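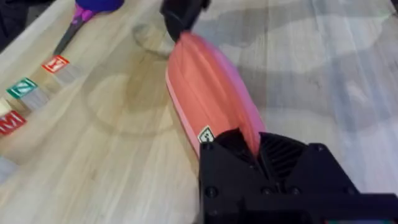 El glosario de huerta del valle de Gulwood ya tiene cuerpo, y me alegra mucho poder contárselo a la Fundación Stekard con material en la mano. Desde el informe de March hemos pasado de tener cajas de papeles sueltos a tener 1687 fichas revisadas, ordenadas por voz y por pueblo, de las que salen 763 palabras distintas (¡muchas más de las que cabían en la propuesta inicial!). También hemos empezado a pensar en el aspecto del libro. Para las cubiertas nos gusta un rosa que tire a coral, como el del objeto alargado de la foto, con la tipografía en negro; la imprenta Munasinghe nos hará pruebas en papel mate y en papel verjurado antes de que cerremos nada.

Informe de avance para Sheldon Ouellet, Fundación Stekard
2026-07-28

Trabajo de campo

Hemos terminado las entrevistas en los tres pueblos previstos. En Lulton la acogida fue estupenda: fuimos a preguntar por los nombres de las acequias y acabamos grabando tardes enteras sobre injertos, heladas, maneras de atar las judías y una discusión larguísima sobre si el "rebrosco" es el brote que sale tras la primera poda o cualquier brote que no se quiere. Las dos definiciones van al glosario, cada una con sus informantes. En la parte alta del valle la gente habla más de pastos que de huerta, pero de allí vienen algunas de las voces más bonitas, como "alentina", la humedad que queda bajo una piedra levantada a mediodía.

Las grabaciones están transcritas salvo las últimas, que tienen bastante ruido de viento y necesitan una segunda escucha. Guardamos el audio original junto con la transcripción y un resumen breve, y cada persona entrevistada ha recibido su copia. Varias nos han llamado después para añadir cosas, y esas llamadas han dado fichas buenísimas.

Redacción de las entradas

Cada entrada lleva la palabra, la pronunciación en una grafía sencilla, la definición, el pueblo donde se recogió y al menos una frase dicha por alguien de allí. La frase es lo que más trabajo cuesta y lo que más nos gusta. "Ese bancal está sordo" explica mejor una tierra que no drena que cualquier definición que hayamos sabido escribir nosotros.

Para las variantes seguimos el criterio acordado: entrada principal para la forma más extendida y remisiones desde las demás. Tuvimos que rehacer la letra C completa al descubrir que habíamos tratado como variantes lo que eran herramientas diferentes. Fue un retraso, sí, pero la letra ha quedado mucho mejor y de paso apareció una familia entera de palabras relacionadas con el mango y el filo de la azada que teníamos desperdigada.
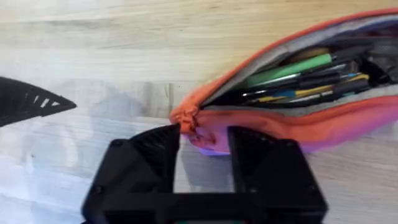 Las letras de la A a la M están listas para la primera corrección. De la N a la Z hay borrador de todo, con huecos sobre todo en los nombres de plantas silvestres, donde la misma palabra puede designar hierbas muy distintas según la ladera. Vamos a resolverlo llevando ejemplares prensados a las personas que nos dieron cada nombre, para que los reconozcan a la vista.

Las sesiones en las escuelas

Era la parte pequeña del proyecto y ha crecido sola. La idea consistía en que los niños y niñas preguntaran en casa por una palabra de huerta y la trajeran escrita y dibujada. Trajeron palabras que no teníamos, y algunas abuelas mandaron además la receta, el refrán o la corrección a lo que habíamos puesto nosotros. Nos gustaría incluir una selección de esos dibujos entre letra y letra, en una sola tinta para no encarecer la impresión. Las familias están recibiendo ahora la hoja de autorización.

Presupuesto

Los gastos de transporte han sido menores de lo previsto, porque pudimos agrupar visitas. La transcripción ha costado más, y pedimos permiso para pasar el sobrante de la primera partida a la segunda. El total concedido no cambia. Los justificantes van en la carpeta adjunta, ordenados por partida.

Cambio que proponemos en la publicación

Con el volumen actual, un solo libro resultaría incómodo de manejar. Proponemos 2 tomos: uno con el glosario y otro, más delgado, con los relatos completos de las entrevistas y un índice de lugares. Munasinghe nos ha dicho que puede encuadernarlos igual y venderlos juntos o por separado. Nos haría mucha ilusión que el segundo saliera también, porque hay páginas de Lulton que merecen leerse enteras, sin trocear en ejemplos.

Lo que queda por hacer

Seguimos con la corrección de la primera mitad, las consultas sobre plantas y la segunda escucha de los audios con viento. Después vendrá la maqueta de prueba, que enviaremos a la Fundación para que la comente quien quiera. De momento necesitaríamos respuesta sobre el traspaso entre partidas y sobre los dos tomos antes de pedir el presupuesto definitivo a la imprenta.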